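Talking shared kitchens with Yen-ting Hsieh

Quick one this week, squeezed in between her shifts. Yen-ting Hsieh runs the bookings at Hernow, the rent-by-the-hour kitchen on the old mill road in Pultham. We talked over the phone, then again at her desk, then a bit more in the parking lot.

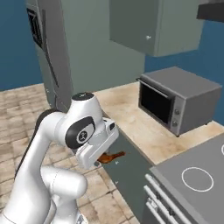
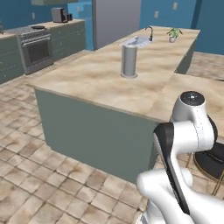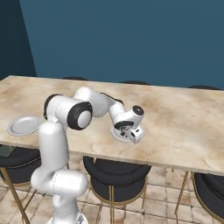

Pultham Food Business Club — Member Interviews

First question was the obvious one. Why would anybody rent a kitchen when they have one at home?

"Because your home one isn't licensed," she says. "You can bake for your sister. You can't bake for a store. People call me the week before a market and they have the labels printed, they have the table booked, and no kitchen. So then it's panic."

She gets a lot of panic. February is the worst, everybody planning for spring. This year the wait list hit 44 names and she stopped answering her cell after supper.

Hsieh didn't come up through food. She did payroll for a flooring company, eleven years, hated the last four. Her way in was dumplings, which she sold out of a cooler at her son's soccer games until another parent asked, pretty nicely, whether that was legal. It was not.

"I was so embarassed. I went home and read the county rules that night, all of them. Then I thought, well, now I know the rules, what do I do with that."

What she did was rent time at Hernow, back when Reijo Kallio ran the place off a paper calendar taped to the walk-in door. Names crossed out, names written over names. Two caterers turned up for the same Friday slot once and both had weddings. Kallio gave one of them his own house key. (Not legal either, she points out.) She offered to fix the calendar in exchange for hours. He said yes before she finished.

That was six years ago. Kallio retired and moved up to the lake. He still calls about the grease trap.

On money she is blunt. The rate is 34 dollars an hour, cleanup included, and people forget cleanup.

"They book three hours for three hours of cooking. Then you have an hour of dishes and somebody standing at the door with sheet pans. I tell every new person, cook it at home one time with a timer. Whatever you get, add half."

Cold storage costs extra. So does a dry shelf. She has one jam maker, Ostap Polishchuk, who put it all in a spreadsheet his first year and found he'd made a profit of 141 dollars. For the year. He raised his price by two bucks a jar, lost a few customers at the Saturday market, and did okay after that. He's still there, Tuesdays, very early.

"Everybody's price is too low," Hsieh says. "Everybody. They count the sugar and the jars and don't count the drive."

Biggest fight she's had to referee? Smells, no contest. A granola person after a fish sauce person. She moved the fish to the end of the day and now there's a whole seperate list for what can follow what. Garlic has its own line. Allergens are stricter and not up for discussion: nut days are nut days, posted a month out, and if you miss yours you wait.

I asked about Omier, the booking software they switched to last fall. Long pause.

"It's fine. It sends reminders. The old one didn't. But it won't let you book across midnight, and bakers live across midnight — so they make two bookings and it charges the deposit twice and I refund it by hand." She has asked. It's on a list somewhere.

The bigger news is the second site. Hernow has been looking at the former Noguchi bakery on Canal Street, empty since the owners closed up. Big deck oven still in it. Needs a new hood, a new floor drain, and a hand sink in a spot where there's no plumbing. The quote on the hood alone was $3,781, and she says that was the friendly one.

Will it happen? "Ask me after the inspection." The inspection is Saturday, June 10, 2023, odd day for it but that's what they gave her. Po-yen Wei, her cousin, is doing the drawings for free. Mostly free. There's a lunch involved.

Last thing, advice for someone starting out. She thought about it, keys already in hand.

"Call the county before you print labels. And one product. People come in with nine flavors. Sell one, see if anybody comes back for it, then do the second."

Tours of the Pultham kitchen are by appointment, ask for Yen-ting or for Yu-ting Kuo on weekends. Bring closed-toe shoes.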